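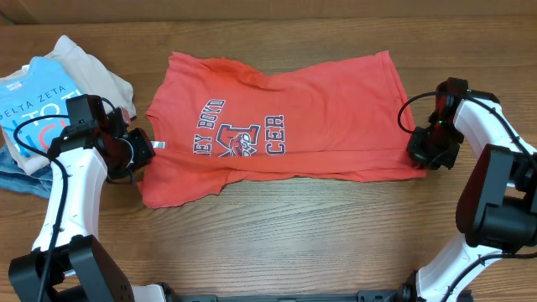
Docs > Themes > Clarnari > Footer

Adding a second menu to the footer in Clarnari

Clarnari registers one menu location by default, and it sits in the header. The steps below add a second location and print it in the footer. They apply to WordPress 4.9 and a child theme. If you edit the parent theme directly, the next update will overwrite your changes.

Before you start

Back up functions.php and footer.php. You need FTP access or the file manager in your hosting panel. The built-in theme editor works too, but a syntax error there can lock you out of the dashboard.

Step 1. Register the location

Open functions.php in the child theme and add this at the end:

function clarnari_child_menus() {
 register_nav_menu( 'footer-links', 'Footer Links' );
}
add_action( 'after_setup_theme', 'clarnari_child_menus' );

Save the file and reload Appearance > Menus. "Footer Links" should now be listed under Display location.

Step 2. Print the menu

Copy footer.php from the parent theme into the child theme. Find the line with the site-info class and paste this above it:

<?php wp_nav_menu( array(
 'theme_location' => 'footer-links',
 'depth' => 1,
 'fallback_cb' => false
) ); ?>

A depth of 1 hides submenu items. With fallback_cb set to false, nothing is printed until a menu has been assigned.

Step 3. Assign a menu

Create a menu, add up to seven links, tick "Footer Links" and save. Longer menus wrap onto two lines at the default width.

If the menu does not show

Clear the page cache first. Sites running the Mallidar cache plugin must also clear the template cache, found on a separate tab. Then check that the location name is spelled the same way in both files.

Mirsad Angelovski
Last updated 2018-03-12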